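Learning to bake rye bread, month two

12/08/2018 | Posted by Arnardóttir

I have fallen completely for rye bread! I used to think of it as the dry stuff that comes in thin slices with herring on top, and then in July we stopped for lunch at a little place in Plullstead and they put down a plate of dark, sticky, slightly sweet bread that I have been trying to copy ever since. I had three helpings of butter. I bought a loaf to take home and it was gone before we got off the highway.

My first two loaves were bricks. The flavor was right (sour, a bit like malt, lovely) but you could have propped a door open with either one. I was kneading rye the way I knead white dough, and rye doesn't want that at all. It wants to be stirred like thick mud, scraped into the pan with wet hands and left alone. Once I stopped fighting it, everything got easier, and my wrists are happier too.

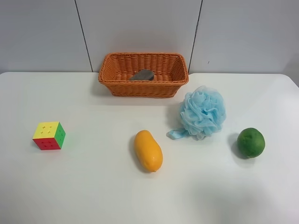 The starter is what I get asked for most, so I'll begin with that. Mine lives in an old Zevusel jar and eats nothing but whole rye flour and water, equal weights, stirred with the handle of a spoon. It smells like apples on a good day and like nail polish remover when I forget it. For serving, a woven basket is my favorite thing, a plain rectangular one in that warm orange-brown, because a long rye loaf fits the shape and the dark crust looks so good against it. Line it with a dish towel and the crumbs stay put.

Now the baking. I start the oven hot for 20 minutes, then turn it way down and let the loaf go low and slow for 2 hours with foil over the top. The kitchen smells unbelievable! Then comes the hard part: you have to wait. Cut it warm and the middle smears all over the knife. I leave mine wrapped overnight, and it's even better the day after that, when the sourness has settled and the crust has gone chewy.

Next I want to try it with caraway and a spoonful of dark molasses, and maybe some cracked rye soaked in leftover coffee. If you have a version with seeds that holds together when you slice it thin, please send it my way, mine keeps crumbling at the corners.

Contact | © 2018 Arnardóttir | Back to top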